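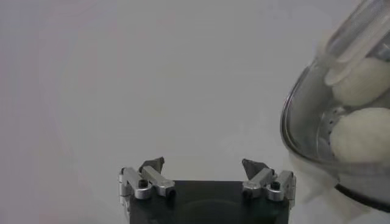 Service charges make guests happier, according to a comment left under our June piece on tipping, and any owner who says otherwise hasn't tried one. The commenter runs a place with 13 tables and swears by it. I read the comment out loud to the owner of Dramani, a neighborhood restaurant that dropped tips two years ago and quietly brought them back.

"Happier than what?" the owner said. "Did they ask anybody? I had guests who thought it was great and guests who paid and never came back. The second group doesn't fill out a comment card."

We were sitting at the bar before dinner service. The owner agreed to talk as long as I left names out of it, mostly on account of the staff, some of whom are still sore about how it went. I had come in expecting a lecture on why tipping is good. I didn't get one, and I'm not sure I would have believed it.

The plan at Dramani was simple on paper. Menu prices would stay put, a flat charge would go on every check, and the money would be shared between the dining room and the kitchen. A consulting outfit called Hokus helped set it up and supplied a slide deck with a lot of arrows in it.

"The deck said turnover would drop," the owner said. "I asked where that came from. They told me it was industry experience. I said whose? I never got an answer to that, and I signed anyway, so put that in."

Turnover did not drop. Three servers left in the first two months. The cooks were pleased with the extra money for a while, and then they started asking how the split was worked out, which was a fair question. The owner showed me the sheet they used. I looked at it for a good five minutes and couldn't have explained it to a line cook either.

I asked whether the servers left over the charge or would have gone anyway. Restaurants lose people all the time.

"I don't know," the owner said. "One of them told me it was the money. The other two said they were moving, and maybe they were. I'm not going to sit here and tell you I proved something."

It was the most useful thing I heard all afternoon. Most of what gets said about service charges, for or against, comes from one dining room with one set of regulars. Bandia, across the river, has had a charge on its checks for years and seems to do fine. Bandia also has a waiting list and a view, and the owner of Dramani was quick to bring up both.

"They could charge people to use the coat rack. My guests are here on a Tuesday with their kids. They look at the bottom of the check."

What they saw at the bottom of the check turned out to be a big part of the trouble. The register system, a package called Wustard, printed the charge as "SVC" with no explanation, and it left the tip line in place underneath. Plenty of guests tipped on top without noticing. Some noticed later, at home, and called.

"One Saturday we had a party that came to 192 dollars before the charge," the owner said. "They tipped on the whole thing. Next morning I'm on the phone giving it back, and the server who already counted on it is standing right there."

Couldn't they have taken the tip line off? They did, eventually. By then, the owner said, the servers had gotten used to the double money and took its removal as a pay cut. I pointed out that this sounded like bad setup more than a bad idea. There was a long pause.

"Sure. Could be. Find me the place that sets it up right the first time, and I'll go eat there."

Since the change back, tips go to the dining room and the cooks get a higher hourly rate, paid for by raising entree prices. The owner wouldn't say by how much. I asked if guests had complained about that, and was told a few had, though fewer than complained about the charge. I asked for the number of complaints in each case. It had not been written down.

So would Dramani ever try it again?

"If the law makes me. Or if somebody shows me books from a place like mine, same size, same kind of street, before and after. I've asked. People send me articles."

I asked if this would be another one of those. The owner said probably, and went to check on the bread.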